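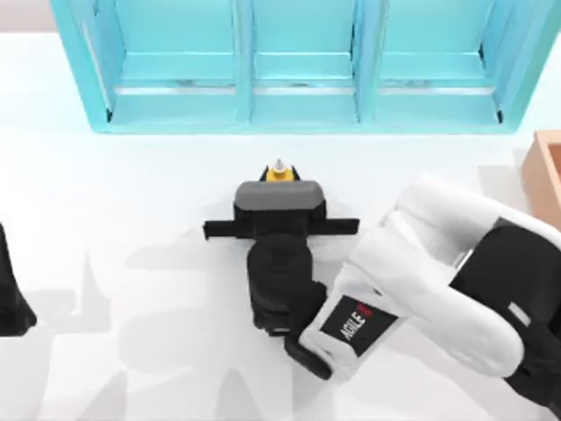 2 min read

Mon 19 February

Second day on the Promby spinning top and I'm still fighting the wobble. The Shukla tips came in before the weekend, so I swapped those in first thing and gave each top a proper spin on the glass plate. Best run was 53 seconds, which is way better than anything we got in December (I had to check the old page to believe it!). Then I did the same top on the felt board and it fell over almost straight away. So the tip is too sharp for soft surfaces, and kids are going to play on rugs.

Filed two of them a bit blunter. They drift more but they stay up, and I like the little hum they make — keep that if we can.

Glue: the Terov stuff still goes cloudy around the stem. I left 6 bodies clamped over lunch and every one had a ring. Going back to the Jevinora glue for now, even though it's slow and smells like old shoes. If anyone has a half tube left, please put it on my shelf and not in the fridge.

Also the box insert is too tight. The handle catches on the lid and you have to kind of wiggle it out, and no kid has the patience for that. Asked for another 2 mm on the cutout.

Order number for the next lot of tips is 1342, same bag size. Tomorrow: blunt tips on the rug, then try the heavier rim.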